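Projects > Writing Aids > Lestovance > README

Search this site Enter keywords Go

# Lestovance: a word list and abbreviation table for one-handed typing

Lestovance is a plain-text data set of abbreviations for people who write long documents with one hand on a standard keyboard. It holds 1366 abbreviation pairs, split by hand. The tables can be loaded into any text expander that reads tab-separated files. No software is included.

## Contents

- `left.tsv`: abbreviations typed only with keys from the left half of the keyboard
- `right.tsv`: the same for the right half
- `shared.tsv`: 415 pairs that can be reached comfortably from either side, mostly two-letter forms with a trailing period or comma
- `conflicts.txt`: abbreviations that were dropped, with the word they collided with
- `CHANGES`

The three tables do not overlap. A left-handed user loads `left.tsv` and `shared.tsv`. Loading all three is possible, but expansion becomes less predictable and the conflict checks were not run for that case.

## Format

One pair per line: abbreviation, tab, expansion, tab, class. Class is one of `func`, `noun`, `verb`, `phrase` or `frame`. Files are UTF-8 with Unix line endings. Abbreviations are lower case. Capitalization of the expansion follows the first letter typed, if the expander supports that.

 tt that func
 wrt with regard to phrase
 bfr before func

The `frame` class covers sentence openers and transitions common in essays and reports ("on the other hand", "the second reason is"). There are 37 of these. They save the most keystrokes per use and also make drafts sound alike, so some users delete the whole class. Filtering on column three is enough.

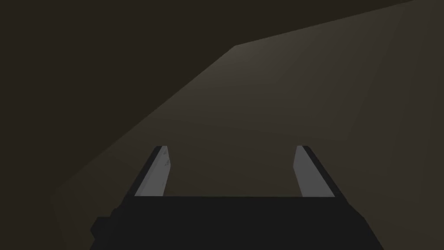 ## How the pairs were chosen

Candidates came from word counts over drafts, not finished text. Drafts repeat function words more and contain more false starts, and the ranking differs from published prose in ways that matter here. Each candidate was scored on keystrokes saved, then reduced for awkward reaches: same-finger repeats, jumps from the bottom row to the number row, and any need to hold Shift.

The reach scores come from the Jido layout notes and assume a row-staggered keyboard with the hand resting near the center (F to J), not on its usual home keys. Users who keep the standard home position will find some entries in `shared.tsv` uncomfortable.

An abbreviation was rejected if it was

- an English word of any frequency,
- a common typing error for another word,
- a prefix of a longer abbreviation in the same file, unless the expander waits for a space.

The third rule is the one most often broken by local additions. Run the Wieczorek prefix check after editing. It reads the file once and prints each pair of lines that clash.

## Known limits

Fiction is poorly served. Dialogue uses contractions heavily, and the apostrophe sits on the right side, so `left.tsv` stores contractions as whole expansions. Possessives are not handled.

There are no names, places or technical terms. These should go in a private file loaded last.

Users of the Wonham half-size board have reported that the comma entries fire twice. The cause is not known. Removing the 16 entries that end in a comma avoids it.

Spelling is American. A British variant was started and is not maintained.

Learning time is not measured. Loading one class at a time, starting with `func`, is recommended. A user who has to stop and recall an abbreviation has already lost the time it saves.

## Changes in the current version

- Removed duplicates of "which" in `right.tsv`
- Moved "because" from `shared.tsv` to the side files
- Corrected class labels for phrases containing "of"
- Line endings made consistent (the March files had both kinds)

## License

Free to use, change and pass on. Keep the name only if the tables are unchanged.

Comments (3)

**margin_left** wrote:
The "shared" file is too big for me with the hand in the middle. I cut it down to the two-letter ones and it's fine now. Thanks for posting it.

**inkwell77** wrote:
Is there any way to get capital letters without Shift? My expander ignores the first letter rule.

**tabstop** wrote:
@inkwell77 turn on sticky keys in your system settings. Tap Shift, let go, then type the abbreviation. Works with the left file, haven't tried the right.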